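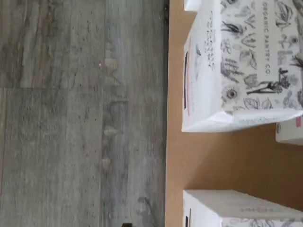
How many box-packing demos before you stop? (Hasero kit, grasping + packing)

tinpotlab
Posted 9:40 pm

Evening all. I'm gathering examples for a pick-and-place policy on the Hasero arm, teaching it to pack small grocery boxes into a carton. I'm at 183 episodes since the start of August and I can't decide whether to carry on as I am or start mixing things up. Everything so far is white boxes with grey leafy drawings on them, on tan over a grey wood-look floor. My worry is that it'll learn "go to the white thing" and fall over the first time I hand it a packet of tea in some other colour. Anyone been through this?

mossbank
Posted 9:58 pm

Yes, and it did exactly that to me. I had 143 lovely clean demos of one kind of carton and the arm simply ignored a blue one. Sat there. I'd stop adding white ones tonight, whatever your total is.

Also, is the ORGANIC PANTRY CO. lettering always running sideways like that? Turn the boxes about a bit between episodes if so.

tinpotlab
Posted 10:04 pm

Er. Mostly sideways, yes. I've got into a rhythm of putting them down the same way and I hadn't noticed until you said it.

grebe_and_son
Posted 10:21 pm

I'm going to disagree with mossbank. If the job is white boxes, record white boxes! People rush off to collect every colour under the sun and end up with a policy that's mediocre at the lot. Get it packing these properly first. I did a small run on the Bolard gripper with one product only and it was rock solid by the end, then I added 10 episodes for each new product and it coped fine.

mossbank
Posted 10:33 pm

Coped fine on your table, with your lamp, with you putting everything down. I've moved mine to a different room and watched it go to bits.

grebe_and_son
Posted 10:37 pm

Well don't move it then :)

pelmet
Posted 11:02 pm

Bit of both for me. Keep the product the same but change where it sits, how far apart the boxes are, and the light. White card in bright light is a pain — the faces wash out and my depth readings go patchy. I'd do a batch with the curtains drawn. And let a few boxes hang half out of view, because they will when the thing is running for real.

Are you tagging your fumbles, by the way? I keep mine. Roughly 67 of my last lot had a slip and a second go in them, and the arm got noticeably better at having another try.

tinpotlab
Posted 11:15 pm

I've been deleting the fumbles! Oh dear. I thought they'd teach it to fumble.

mossbank
Posted 11:19 pm

Keep the ones where you recover, bin the ones where you give up. That's the one thing grebe and I agree on, I think.

grebe_and_son
Posted 11:24 pm

We do. Put that in writing.

tinpotlab
Posted 11:41 pm

Right, plan for tomorrow: same boxes, turned every which way, curtains drawn for half of them, fumbles kept. I'll train on that before I buy any more shopping. Does anybody know if the Vostlow recorder lets you add tags after you've saved an episode, or do I have to do it as I go?

pelmet
Posted 11:50 pm

After is fine, it's under the episode list. Save a copy first though, mine lost a whole evening's tags when I renamed the folder.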